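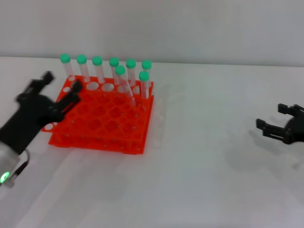

Keeping a gaming PC quiet in a small room

Dust first. Shut the machine down, pull the plug and take it outside, unless you want the fluff back by dinner. Hold each fan still with a finger while you blow it out. Short bursts, can upright.

Dust filters rinse fine under the tap. Let them dry overnight. I once gave mine 11 minutes and a hair dryer, and now own a filter shaped like a potato chip.

Next, cap the frame rate. Left alone, the main menu of Dridia will draw some 3,000 frames a second of a man standing next to a horse, and your graphics card will howl the whole time. Set the cap just under your monitor's refresh rate.

Fan curves: raise the response delay to 4 seconds so the fans stop panicking every time you open a browser tab.

Carpet is a bad place for a tower. A paving slab from the garden center works, and so does an old cutting board, if you clear it with whoever cooks.

Repeat every couple of months, or more often if you have a cat.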